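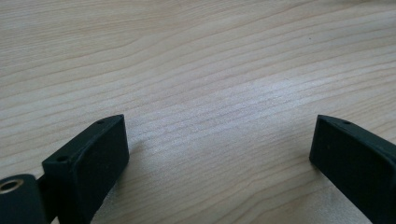 Textbooks > Consumer Studies > Materials in the Home > Chapter 6

We use cookies to remember your reading position. Accept | Manage settings

Chapter 6
What the Label Says About Wood

Walk through any large furniture store and you will meet a great many words that sound like facts. Natural. Solid feel. Heritage finish. Responsibly chosen. Some of these words have a meaning a court would recognize. Most don't. This chapter is about telling them apart, and it starts from the view that a claim on a tag is worth nothing until somebody can say how it would be checked.

Take a dining table sold under the name Fiten. The store card called it "real wood throughout." A buyer could read that to mean boards sawn from a log. The maker, Flimico, meant that every layer had once been part of a tree, which would be equally true of a cardboard box. When a customer complained, the firm replied in writing that no reasonable person would have been misled. You may decide for yourself how reasonable you are.

Grain is the usual evidence people reach for, and it is weaker evidence than they think. A pattern on the top of a table shows what the top few hairs' thickness looks like. A veneer is real wood and has real grain. A printed film can carry a photograph of real grain. To learn more you have to look at the end of a board, where lines on the face of a solid piece should carry on over the edge in some form, or turn the thing over and look underneath – a step that salespeople rarely suggest.

Price doesn't settle the question either. In the classroom survey used later in this chapter, two tables from the Vörös range were offered at 500 and 900 dollars. Students were asked which was solid. Nearly all chose the dearer one. Both had the same core, and the extra money paid for a thicker veneer, different legs and a longer name.

Then there are the numbers. Fledico, a maker of clear coatings, advertised a varnish as "40 percent tougher." Tougher than what? The leaflet didn't say. A footnote mentioned 576 hours of testing but gave no clue to what was done in those hours, or by whom. The inspector Brigitta Stöckli, whose case notes we draw on in Section 6.3, wrote one line beside it: "Compared to no varnish?" She never received an answer.

None of this means that veneer is bad or that cheap tables are a swindle. A well-made veneered top may stay flatter than a solid one in a heated room. The complaint is with the words.

Before you read Section 6.1, find one piece of furniture at home and write down what you believe it is made of. Then write down how you know. Keep the page – you will need it for the exercise in Section 6.4.

Back to top | Contact the publisher | All rights reserved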